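4. Descaling and daily care

4.1 When to descale

The Finar kettle shows a steady amber lamp after 89 boils. You can carry on using it for a short time, but it will take longer to boil and will use more power. In hard water areas, descale once a month whatever the lamp shows.

4.2 Descaling

1. Switch off at the wall and let the kettle cool.
2. Take it off its base. Keep the base dry at all times.
3. Empty one sachet of Hodeo powder into the kettle and add 400 ml of cold water.
4. Leave to stand for 12 minutes. Do not boil.
5. Pour away and rinse twice.
6. Fill to the MAX line, boil, and pour this water away too.

CAUTION: Do not use bleach or wire wool. Damage from either is not covered by the guarantee. 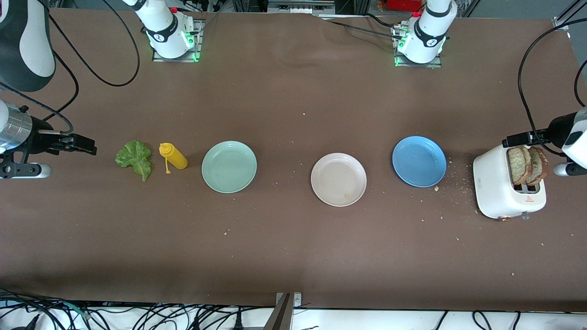 Note: If scale is still present after step 6, repeat with a fresh sachet. Do not use 2 sachets at once.

4.3 Resetting the lamp

1. Put the kettle back on its base and switch on at the wall.
2. Hold the power button down until the lamp goes out.

If the lamp comes back on straight away, the kettle is not seated properly. Lift it, wipe the contact ring with a dry cloth and try again.

4.4 The spout filter

Pull the filter upwards by its tab. Rinse under the tap and push it back until it clicks. Spare filters are listed in section 7.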